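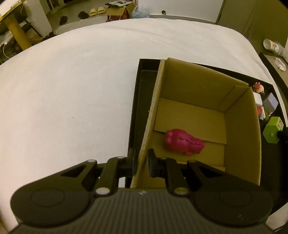 I have now moved house six times as an adult, and I would like to say I've gotten good at it. I've gotten good at one part, which is the week before. I label everything, I use up the frozen peas, I cancel the things that need canceling. Then the truck pulls away and I turn into a person who can't find a fork.

This last move was from the apartment over the bakery in Unville to a little rental on the other side of the river, a grand total of 24 minutes by car, depending on the bridge. You'd think a short move would be an easy move! I thought so too, and I told everybody so for most of April. The trouble with a short move is that you never quite commit to it. You tell yourself you can always run back for the lamp, and the mop, and the bag of bags under the sink, and so you do, over and over, until you've driven the whole contents of a kitchen across town on your passenger seat.

I found the house on Findeo, late at night, when I wasn't supposed to be looking. The listing had one blurry photo of the porch and a line that said "good light, older stove," and I was sold on the light. (The stove is older than I am. It has one burner that means business and three that are thinking it over.) The rent went up a little from what I'd been paying, and the deposit plus the movers plus all the little hardware store trips came to just over 2,000 dollars, which made me sit down on the stairs for a minute when I added it up.

The movers were from Kadrić, a family outfit with two trucks, and I would hire them again tomorrow if I could stand to do this again. They carried my grandmother's dresser down a stairwell I had privately decided it would never leave. They also asked, very politely, what was in the box marked MISC 3, and I had to admit I didn't know.

Which brings me to the books. I gave away a lot of them this time. I kept a list as I went, because I'm like that, and the number I ended up keeping was 653. I still feel a bit sick about some of the ones that went. There was a cookbook with a broken spine that I hadn't opened in years, and of course the first rainy evening over here I wanted the lentil soup out of it. I've been trying to make it from memory. So far it's been soup, and there have been lentils in it, and that's as far as I can go in its praise.

The one thing I did buy new was a Wenus kettle, because the old one had started to whistle flat. It's a cheerful thing and it lives on the burner that means business. I've been having my tea on the back step in the mornings, before work, with the neighbor's cat sitting just out of reach and looking the other way.

I still haven't hung anything up. The hallway has a row of nails left by whoever lived here before, all at a height that makes sense for nothing I own, and I keep meaning to pull them out and patch the holes. Maybe this weekend, if the rain keeps up — or maybe I'll go looking for that cookbook.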